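July 16, 2018

ok so the Isix kit has been on my bedroom floor since April and a bunch of you asked if it's worth the money, so I'm finally doing the thread. Long one, get a snack

---

What you're paying for: two hand-held grippers, the clips and cables, a charger, and a year of the Sovar software. You squeeze, the fingers close, and Sovar logs the whole thing so you can train an arm on it later. I paid $905 with shipping. The Dendine set I looked at first was more and only came with one gripper (!!)

---

Unboxing was fine. The manual is 137 pages and I'd say nine of those are stuff you need on day one. Skip to the calibration chapter, do that, then go back for the rest when something beeps at you

---

Calibration took me a whole evening the first time. Now I can do it while my coffee brews. The trick is to do the left one first and let it finish before you even switch on the right one. The manual has it the other way around and I fought with it for hours, ugh

---

Feel in the hand: heavier than I wanted. My wrists complained for the first week and then I either got stronger or got lazy about how I hold them. The squeeze is really smooth though, no crunchy spot halfway like on the old Haque ones. If you've used a Haque you know the exact spot I mean lol

---

Fingertips!! These are the best part. Grippy enough for a pen, soft enough that I don't worry about paper. They do pick up lint like crazy so wipe them down between sessions. Replacements come in a pack and swapping them is a two minute job, tiny screwdriver included

---

Sovar is the part I'm grumpy about. Recording works great. Reviewing what you recorded is a pain, the timeline jumps back to the start every time you rename a clip, and I rename EVERYTHING. I wrote to support and got a friendly reply and no fix so far

---

Battery is better than the box says, I usually quit before it does. Charging is slow, so plug it in at bedtime and forget about it

---

For practice I do box sorting next to the bed. Random stuff goes in, random stuff comes out, mix it up, go again. Crochet ball, little cardboard box, a book, a card, a tissue, whatever. Soft things and flat things in the same box is the combo that teaches you the most about your own grip

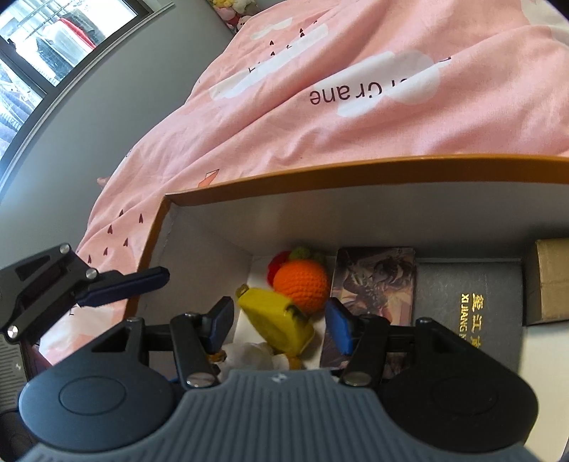

---

Most asked question in my replies: do you need to own a robot arm before you buy this?

Nope, you can record with just the grippers and the Sovar app, and save the clips for whenever you get an arm. You only need the arm once you want to play anything back.

---

Other one I get a lot is whether to wait for the next version. I have no inside info! Isix did say on their page that the current fingertips will fit the new body, so if you want to start now I wouldn't stress over it

---

My score: hardware A minus, software C plus, manual gets a D for the calibration order alone. Would I buy it again? Yeah, at this price I would. At the Dendine price, no way

---

gonna try thin plastic bags next, wish me luck. If you've got the Haque adapter working with Sovar PLEASE message me, mine won't pair and I've tried both cables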